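Bultavine Emergency Book Fund: What We Learned by Asking People for Money
Project report, Nonprofit Practice seminar

Our group was assigned the Bultavine fund, which gives small grants to community college students who can't pay for textbooks or bus passes. The grants are capped at $200. The application, when we first saw it, ran to 6 pages and asked for a parent's signature twice. Several applicants were older than our instructor.

Our task was to raise money and also find out why so little of last year's money had been handed out. The second half was easier. We filled in the application ourselves, with a timer. The fastest of us needed 35 minutes and had to call home to ask what an "adjusted household figure" was. Home didn't know either.

For the fundraising half we wrote to local businesses. Promari, a print shop, offered us free flyers and asked to be thanked on them in a type size larger than the name of the fund. Greter gave a gift basket for the raffle. Kermani Hall let us have a table in the lobby in March, beside the vending machines, where people already had their wallets out. This was our best idea and it was an accident.

We asked for monthly gifts first and single gifts second, as the reading recommends. Most donors went straight for the single gift, some of them at a brisk walk. We did get 30 people to sign up for the mailing list, and two of them opened the first email. 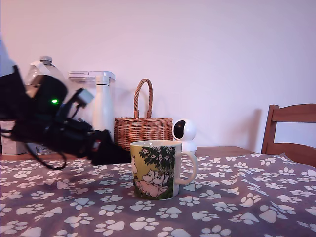 A mug, a wicker basket and bottles on a paw-print tablecloth

Report written by Keyvan Tehrani, team lead

The new application fits on one page. It asks who you are, what you need and what it costs. The fund's director wanted to keep the essay question, and we settled on three sentences, which applicants may skip. Payment now goes to the bookstore directly, so a student doesn't have to buy the book in order to be helped with buying the book.

We didn't measure whether the grants keep anyone enrolled. A semester is too short for that, and the records from earlier years are in a spreadsheet whose password left with a former intern. The next group should start there, and should book the lobby table early.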